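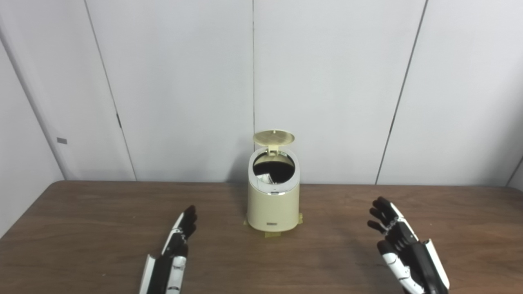 Komance is looking for 48 households to take part in a study of what people throw away at home. We want to know how much of an ordinary week's rubbish could have gone in the recycling or the food caddy, and what makes people choose one bin over another. Most surveys of this sort look only at the big bin outside the back door. We are just as interested in the small ones indoors, the little lidded bin with a black bag in it and one crumpled tissue inside, because a good deal of paper goes into those and never gets sorted. The study runs in Semitz and Perrin, starting in August.

Who can take part

You can apply if you live in Semitz or Perrin, are 18 or over, and expect to be at home for most of the study period. We need households of all sizes, including people living alone and people in shared houses. Flats with a communal bin store are welcome - we had too few of these last time. You do not need to be a keen recycler. Please don't change your habits before we start.

We can't accept households where someone works for Komance or for a waste collection company.

What you will do

The study lasts 3 weeks. Each time you empty an indoor bin, you weigh the bag on the scales we lend you and write the weight in a paper diary, along with the room it came from. It takes about a minute. On the last Thursday we collect one week's bags from your door and sort them at our unit in Perrin. Please keep medicines, needles and anything with your bank details out of those bags.

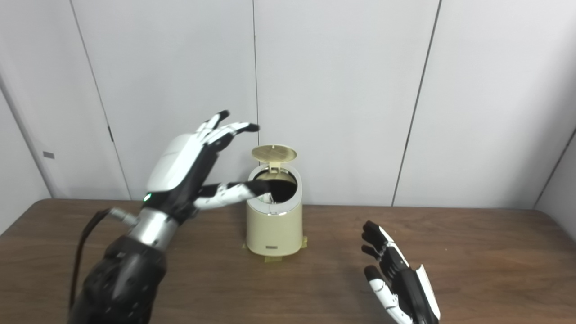 A small cream-coloured bin with its lid open.

There is also one interview at the end, either at your home or by phone. It lasts up to an hour and covers where your bins are kept, who empties them and which items you find hard to place.

What you will get

Each household that finishes the study receives a shopping voucher, sent by post once the diary and scales are back with us. If you leave early you can still claim part of it. You may keep the caddy liners.

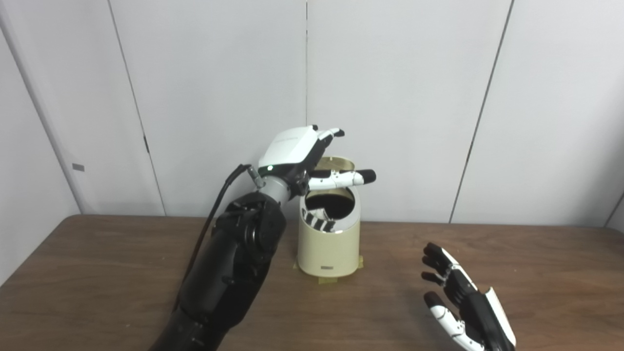 Diaries are stored under a household number and your name is kept separately. The sorted waste is recorded by type and weight only, then sent for disposal. Nothing is passed to the council, and no one will be fined or contacted over what is in their bags.

How to apply

Pick up a form at Semitz library or from the Komance desk in Perrin, and hand it in at either place. Put the reference 956 at the top. We will phone everyone who applies, usually in the early evening, to ask a few questions about your home and the bins you use. If we have more applicants than places we will choose a mix of household types, and the rest will go on a reserve list.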